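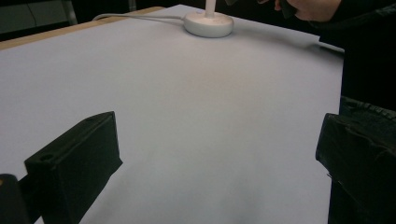
## Setting up the table for two hand-held grippers

These steps cover the work surface and the first recording for a pair of Kirholm hand-held grippers. Assembly of the grippers is on the Stillura build page. Allow an evening for the first attempt.

### 1. Surface

Cover the table with something plain, white and matt. Gloss board reflects the room light and the marker tracking drifts. Leave a strip of table bare at the far side for cables.

### 2. Test object

Use one object with a stable base. A small lamp works well: the stem gives the fingers a clear target and the base is wide enough to stay upright. Run its cord away from you, over the far edge.
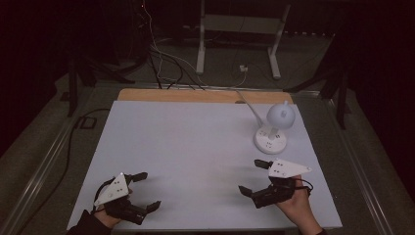 *Page last changed: December, revision 2*

### 3. Marker plates

Each gripper carries a white triangular plate with black dots, fixed on top. Keep sleeves and cables off the plates. Hold both grippers with the fingers open and pointing inwards, several hand-widths apart, and check that Oravec lists both plates before going on.

### 4. Calibration

1. Set the exposure by hand - automatic exposure hunts on a white surface.
2. Start `oravec-cal` and move each gripper slowly over the whole board.
3. Stop at 800 samples per gripper.
4. Open and close the fingers fully, then save the limits.

If the limits look wrong, clean the finger pads and repeat step 4 only.

### 5. First recording

Start and finish every take with the fingers open. Keep takes under 28 seconds. Longer ones load, but Ferotis splits them at 2,660 rows and the join has to be fixed by hand.

Known fault: plate IDs swap if the grippers cross. Restart the take.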